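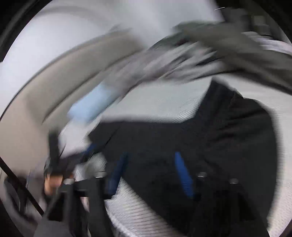 搬到格列鲁夫波特（Greluvport）以后，我最不习惯的是没有太阳可以晒衣服。

我在南方长大，家里的衣服从来都是挂在阳台上，早上晾出去，傍晚收回来，袖口摸着是硬的，有一股晒过的味道。我妈判断天气不看预报，看对面楼有没有人晒被子。这边靠海，从十月到次年四月，下午四点天就暗了，湿气从窗缝往里渗，墙角的石灰摸上去总是潮的。第一年冬天我在卧室里支了个架子晾衣服，一件厚毛衣挂了四天还是凉的，翻过来闻，有馊味。

所以这篇写的是怎么在潮湿的地方过冬，衣服只是其中一部分。有几个刚来的朋友问过我，我每次都是想到哪说到哪，不如一次写下来。

先说房子。我租的是一栋老排屋的二楼，房东叫凯文·基恩（Kevin Keane），本地人，在这条街上住了一辈子。签合同那天他带我看房，看到最后站在浴室门口说，窗户每天要开，下雨也要开。我当时觉得他在省暖气费，后来才明白，这种老房子的墙不怕冷，怕闷。我第一个冬天怕冷，门窗关得很严，到十一月底衣柜背后长了一片灰绿色的霉，我带来的一只皮箱也毁了，里衬全是斑点。

现在的做法是早上起床先把前后窗都打开，烧水、刷牙、换衣服，这些事做完再关上。冷是冷，但墙和家具还有余温，关窗之后屋里很快就回来了。洗完澡用刮条把瓷砖上的水刮掉，浴室门关着，窗开着。做饭煮面的时候盖锅盖。衣柜离外墙挪出一掌宽，里面不要塞满。

除湿机我拖了一年才买。原因很简单，觉得贵，也觉得占地方。后来在二手网站上看到一台Nakajima的旧机器，卖家是个要搬去内陆的人，开价两千，我没还价。搬上楼费了点劲。机器声音不小，像隔壁有人一直在开水龙头，所以我只在白天和晚饭后开，睡前关掉。水箱满了它自己会停，倒掉再开。第一天倒水的时候我有点吃惊，原来屋里有这么多水。

湿度计也值得买一个，便宜的就够用。我把它放在书架上，不靠窗也不靠暖气。超过六十五就开机器，低于五十五就关。楼下的阿涅·巴克利（Áine Buckley）说她不用这个，看窗玻璃就知道，早上玻璃下沿有一道水就是该通风了。她说得对，不过我起得没她早，等我看窗的时候水已经流到窗台上了。

再说洗和晾。我以前习惯攒一大堆一起洗，在这里行不通，一大堆就意味着一屋子湿布。现在分成小份，隔一天洗一次，脱水转速开到最高，毛衣除外。洗好马上拿出来，不在滚筒里过夜。机器门平时敞着，洗衣液的抽屉也拉开，胶圈用干布擦一圈。晾的时候抖开，裤子从腰撑着挂，衣服之间隔一个拳头，架子放在除湿机出风的那一边，房间门关上。这样薄的衣服一晚上能干，牛仔裤要一天半。

床单被套我拿去街角的自助洗衣店烘。店名叫Wolis，开到晚上十点，烘干机很大，烘出来的东西是蓬的。那里总有人，冬天尤其多，大家坐在一排塑料椅子上看手机，玻璃门上全是雾。我在那儿认识了罗西奥·萨帕塔（Rocío Zapata），她从安达卢西亚来，比我还受不了这里的冬天。我们聊得最多的就是太阳。她说她母亲每次打电话都要问她房间里有没有窗。我说我妈问的是被子晒了没有。

被子确实是个问题。棉花被在这里吸潮，盖到后半夜觉得沉，身上是热的，脚那头是凉的。我从家里背来的那床棉被，八斤，过海关时差点超重，现在压在柜子顶上，用真空袋抽着。日常盖的是羊毛的，轻，潮气散得快。我跟我妈视频时没提过这件事，她要是问，我就把棉被拿下来铺上。

吃的东西也要注意。米不能放在纸袋里，要倒进密封罐。盐会结块，丢几粒炒过的米进去就行。紫菜和虾皮放冷冻。我有一包陈皮，朋友送的，忘在抽屉里一个冬天，再打开已经不能用了。茶叶也是，拆一包喝一包。

鞋子穿一天歇一天，里面塞报纸。书不要贴着墙放。相机镜头放在带盖的盒子里，加干燥剂，干燥剂变色了就换。

有人会问，既然这么麻烦，为什么不搬到新楼去。港口那边确实有新公寓，叫Vestanine，有集中通风，据说冬天墙壁是干的。我去看过一次，房间很好，就是窗户只能推开一条缝，从窗口看出去是另一面窗。房租贵七百九十九，每个月都贵。我算了一下就回来了。现在这间虽然潮，厨房窗外有一棵梨树，春天开花，鸟很多，下午从西边能进来一小块光，三月以后会照到桌子上。

说到三月，这里的太阳回来得很突然。去年有一天上午天晴，风也大，整条街的后院都拉起了绳子，床单、工作服、小孩的袜子，挂得满满的。凯文把绳子借给我一半，我把能洗的都洗了，连窗帘也拆下来。傍晚收衣服的时候，袖口是硬的。味道和家里的不太一样，有一点海风的咸味，也有一点邻居烧煤的烟味。

最近又开始阴了，湿度计今天早上是七十一。除湿机的滤网该洗了，我记得上次洗还是夏天的事。另外想问问有没有人知道老式木窗的密封条在哪里买，五金店里的都太厚，贴上去窗关不严。知道的请留言。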